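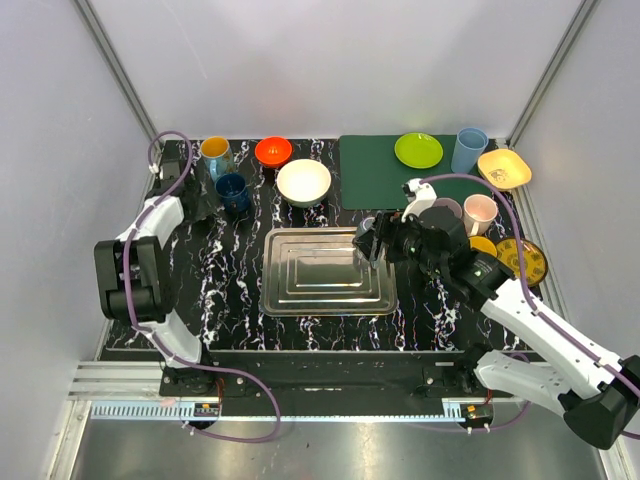 The Hatport comparison was a trial of two-finger grippers for household robot arms, carried out at the Haugen workshop in Nirnham and written up by Marit Wallin and Alvar Hägglund. It set the Troletti parallel gripper against an older gripper from the same maker, using crockery as the test load. The station has a pair of white arms with black joints and black grippers, one on each side of a black marble-patterned tabletop, and a stainless steel tray in the middle serves as the drop-off point. Mugs, bowls and plates are laid out behind and to the right of it. The comparison is often cited in favor of the newer gripper, though the evidence is thinner than those citations suggest.

Background

Troletti had claimed that its new fingers could handle "any common tableware" without a change of settings. The claim was not backed by a published test, and the term "common tableware" was never defined. Wallin, who had worked with the older model, proposed a plain side-by-side run with the same arms, the same controller and the same items.

Method

Each gripper made 558 attempts. An attempt counted as a success if the item ended up in the tray and stayed there for 4 seconds after release. Mugs could be taken by the rim or the handle, and the choice was left to the operator. Shabnam Tanoli ran most of the sessions and kept the log. Closing force was set once per gripper, at the maker's suggested value, and left alone.

Flat plates were approached from the edge. A plate lying flush on a table gives a two-finger gripper very little to hold, and both models were allowed a second try on plates only. This rule was added after the first 200 attempts, and the earlier results were not run again.

Results

The newer gripper did better on mugs and bowls. On plates the two were close enough that the authors declined to name a winner. The report, dated July 29, 2018, gives totals for each type of item but no breakdown by operator – an odd gap, given how much was left to the operator's judgment.

Criticism

Fereshteh Mazandarani argued that the trial measured the skill of the person at the controls as much as the hardware. She also noted that 6 of the sessions with the older gripper used worn finger pads, a fact found only in the appendix. Gemma Ellwood objected to the plate rule and asked for the first block of attempts to be thrown out. Hägglund replied in August that removing it would not change the ranking for mugs, but he did not publish the recalculated figures.

A repeat with fresh pads and a fixed grasp for each item was proposed. No results from it have appeared.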